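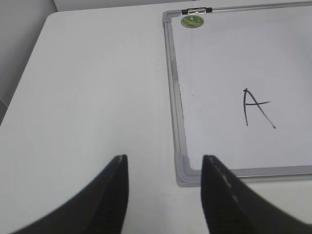

Unit 2: Care and Cleaning of Writing Surfaces

Facilities and Room Setup, course handout. Keep this with your room checklist. Bring it to the practical.

What this unit covers

Most rooms at Prirnside have at least one dry-erase board. Some hang on the wall and some are kept on a shelf and brought out to a table. The small framed boards are the ones you will practice on, because they can be laid flat and every corner is within reach. The method is the same for the large wall boards, except that you will need a step stool for the top edge.

By the end of the unit you should be able to check a board, clean it without damaging the surface, test it, and put it back ready for the next class.

Words used in this handout

Rail: one of the straight metal strips that make up the frame.
Corner piece: the plastic part that joins two rails.
Hanger: the fitting that holds the board on a wall hook. On the small boards it goes on the top rail.
Ghosting: a faint image of old writing left after the board has been erased.
Dry erase: wiping with a felt or foam eraser and no liquid.
Wet clean: wiping with a cloth and water or cleaner.

Checking the board

Lay the board face up on a clean table. Wipe the table first. Grit under the frame will scratch the tabletop, and grit on the writing surface will scratch the board as soon as you start rubbing. Stand at one of the long sides and look across the surface at a low angle. Marks that do not show from straight above often show this way. Then move a quarter of the way around the table and look again.

Go over the frame next. Press each corner piece with a thumb. It should not move. Run a finger along the rails and feel for sharp spots or gaps. A rail that has pulled away from its corner can be pushed back by hand if the plastic is not cracked. If it is cracked, tag the board and set it aside.

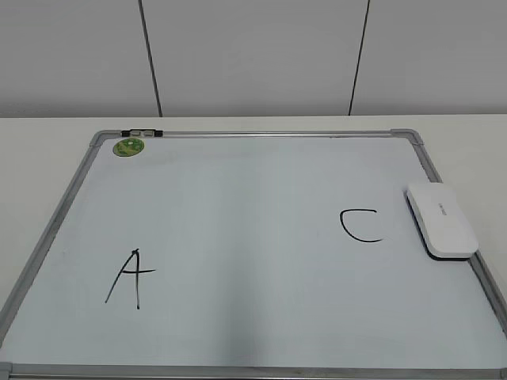 Dirt does not collect evenly on a board. People tend to start writing at the top left, and erasers are often lifted away before they reach the rail, so the strip along the top gets less wiping than the middle. On the practice board the surface is mostly clean, but there are faint smudges near the top rail, mainly toward the upper left, close to the green sticker and the hanger. Work on that kind of area first. Do not decide that a board is clean by looking at the center. Shading from the room lights can also look like dirt. If a gray band moves when you move your head, it is light and no cleaner will remove it.

Supplies for one board

Felt or foam eraser, clean
Two microfiber cloths, one for wet and one for dry
Spray bottle of plain water
Board cleaner (the supply closet carries Flarareo)
Soft toothbrush for the corners
Black dry-erase marker for the test

Do not use paper towels, scouring pads, powder cleanser, or anything with bleach. If you are using sandpaper for some other job in the room, use 800 grit or whatever the job calls for, but keep it off the board table. Even fine grit dulls a writing surface, and marker ink settles into the dull area and stays there.

Cleaning steps

1. Take off any loose magnets and put them in the tray. Leave stickers in place unless the work order says to remove them.

2. Dry erase the whole surface. Start at the top rail and use straight, overlapping strokes going down. Circles only spread the ink dust.

3. Spray water on the wet cloth, not on the board. Liquid sprayed on the board runs under the rails and can swell the backing.

4. Wipe from top to bottom in the same straight strokes. Turn the cloth to a clean side when it starts to look gray.

5. If ghosting remains, put a small amount of cleaner on the cloth and wipe only the marked area. Wait 12 seconds and wipe again with water.

6. Brush the inside edge of the frame, including the corners. Use very little water.

7. Dry with the second cloth. Do this right away.

8. Wipe the rails last. Smudges on the metal are mostly fingerprints and come off with a damp cloth.

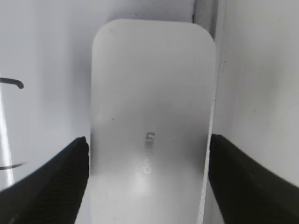

Erasers need cleaning too, and they are often skipped. A loaded eraser puts old ink back on a clean board. Take it outside and tap the felt side against a hard edge, or vacuum it with the brush attachment. Foam erasers can be rinsed in cool water and left to dry overnight, felt side or foam side up. Check the label before washing any eraser with a removable pad. Replace the pad when it feels stiff or when the corners are worn through.

Do not store an eraser face down on a board that is lying flat. Dust works out of the felt and leaves a gray patch the same size as the eraser.

The marker test

After cleaning, test the board before you return it. Use a black marker. Write two large capital letters, one on the left half and one on the right. Large strokes show more than small ones. Let the ink dry, then dry erase with light pressure.

The letters should come off completely in two passes. If they need more than that, write down which side was slow and repeat steps 5 through 7 on that side only. If the second test is no better, the surface is worn. Fill out a replacement request.
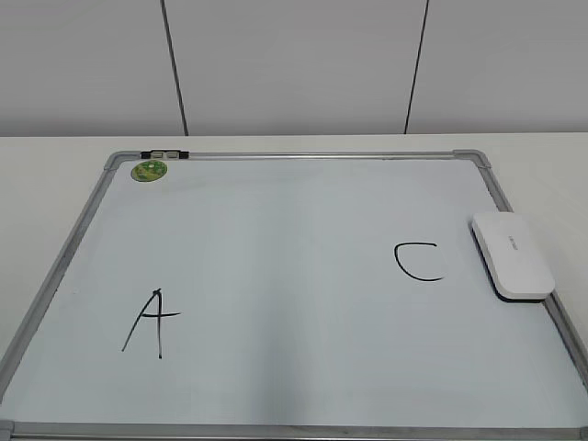
Always test both halves. Sun through a window, a heater, or years of the same heading in the same place can wear one side and leave the other in good shape. A single test mark in the middle will miss this.

Never test in a corner. The ink gets into the edge of the frame and you will have to brush it out.

Returning the board

Put the magnets back and cap the marker until it clicks. Carry the board by the long sides with both hands. Do not lift it by the hanger. In Room 230 the boards go on the lower shelf, standing on edge, face toward the wall.

Before the practical

Read Unit 3 (Table Surfaces) through the section on stains. Bring your checklist and a pen. Cloths and cleaner are supplied.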